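Ticket: Mukau tank pump keeps starting up at night with every tap shut
Status: Open, waiting on part
Product: Mukau pressure pump with Caron controller, rainwater to house
Logged by: Osvaldo Vieira
Assigned to: Sizwe Ngcobo

Original message

Hi there, hoping someone can help before my wife moves into the shed. We've got one of your Mukau pumps sitting beside the rainwater tank, feeding the laundry, both toilets and the garden taps. It's been brilliant up until last month. Now it kicks in by itself every 30 minutes or so all night long, runs for a few seconds, clunks off, and then goes quiet just long enough for you to nod off again. Everything's turned off. I've been round the whole house in my dressing gown with a torch and there isn't a tap dripping anywhere (that I can find!).

Things I've tried already, so you don't have to ask:

Turned it off at the wall and back on. No change.
Pressed the reset on the Caron controller. It does its little light show and carries on as before.
Cleaned the strainer on the suction side. It was disgusting, a good handful of gum leaves and one very dead skink, but the pump still cycles.
Swore at it.

Tank's a bit under half full at the moment. I've had to top it up once already with 700 litres from the mains, which hurt. Any ideas?

Cheers, Osvaldo

Reply from Sizwe

G'day Osvaldo, thanks for such a thorough write-up. A pump that starts with everything shut is nearly always losing pressure somewhere, either out through a leak on the house side or back past the check valve into the tank. Easy way to split the two: shut the isolation valve on the outlet of the pump (the one between the controller and the house) and leave it for an hour with the power on. If the pump stays quiet, the water's getting away on the house side. If it keeps starting with that valve shut, the trouble's at the pump end. Let us know how you go.

Sizwe

My notes, evening

Right, did the valve test. First go was a waste of time, I'd shut the wrong valve (there's a second one down behind the hose reel that I'd forgotten about, it only does the veggie patch). Found the proper one, gave it a good firm turn, made a cuppa and sat out on the step for the full hour.

Not a peep! Dead silent the whole time. Opened it back up, came inside, and off it went before I'd got my boots off. So it's us, it's the house side. I'd been half hoping it was the pump, to be honest, given that's under warranty and my plumbing isn't.

Next I went through the house one thing at a time:

Laundry taps off at the wall. Still cycling.
Veggie patch valve off. Still cycling.
Downstairs toilet off at the mini tap. Still cycling, though I reckon the gap got longer. Wrote a question mark beside that one.
Upstairs toilet off at the mini tap. Silence — lovely, lovely silence, and I stood on the landing grinning like an idiot.

I put some blue food colouring in the upstairs cistern (left over from a birthday cake shaped like a whale) with the mini tap back on, and told everyone to use the other loo. By bedtime there was a pale blue tint in the bowl. You'd never hear it trickling. The water just slides down the back of the bowl without a ripple, and that's been enough to drop the line pressure and wake the pump.

Reply from Sizwe

Beautiful work, the food colouring's a ripper of a test. Sounds like the outlet washer in that cistern has gone hard. They're cheap and you can swap one yourself if you're handy. Take the old one with you to the shop, there are more sizes than you'd think. While you're in there, have a look at the inlet valve too, and make sure the water level sits below the overflow. Did the downstairs one show any colour?

Sizwe

My notes, next round

Downstairs: did the dye test, left it all night, bowl was clear as anything in the morning. So I've rubbed out the question mark. I think I just wanted it to be doing something.

Upstairs: took the cistern lid off (heavier than it looks, put it on a towel, not on the edge of the bath like I did at first). Pulled the outlet valve out with a quarter turn. The washer was stiff and had a groove worn right round it. Took it down to the shop and came home with the wrong one anyway, too thick, and the button wouldn't come back up. Went back. Second one fitted, but the seat underneath feels rough when I run a finger over it, like there's a bit of scale built up. I've gone over it with a green scourer and that's helped a fair bit.

Pump gap before the new washer: 30 minutes.
Pump gap after the new washer: 3 hours.

A massive improvement, and we all slept through, but I'd like it to stop altogether. I'm not paying to pump the same cistern full every night! I rang the shop and the whole outlet valve for that model of cistern has to be ordered in. It's made by Grimadent, who I'd never heard of, and the bloke on the phone had to spell it back to me twice.

Also, while I was out at the pump, I noticed the Caron controller shows a green light and a slow orange blink together when it's idle. The booklet only lists one or the other. Is that normal?

Reply from Sizwe

That's normal on the older ones, Osvaldo. Green is power, and the slow orange means it's run recently and is sitting at pressure. If the orange ever goes to a quick flash, that's dry running and you should switch it off and check the tank level. I'll ask for the booklet to be fixed.

Leaving this open for you until the valve turns up. If you want a quiet night in the meantime, just shut the upstairs mini tap at bedtime and open it in the morning. It won't do the pump any harm.

Sizwe

My notes, while we wait

Doing the mini tap thing every night now. The kids keep forgetting and then yelling down the stairs that the toilet's broken, so I've stuck a note on the cistern. Tank's holding nicely and we had a decent downpour, so no more top-ups from the mains. Valve's meant to land in March.

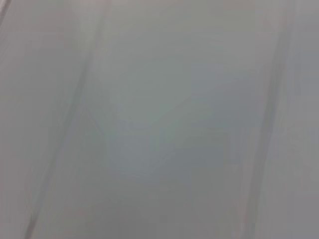

Still to do

Fit the Grimadent valve and repeat the dye test upstairs.
Time the pump overnight with both mini taps open.
Put a leaf guard on the downpipe by the tank, for the skinks' sake.
Reply to Sizwe with the result so he can close this off.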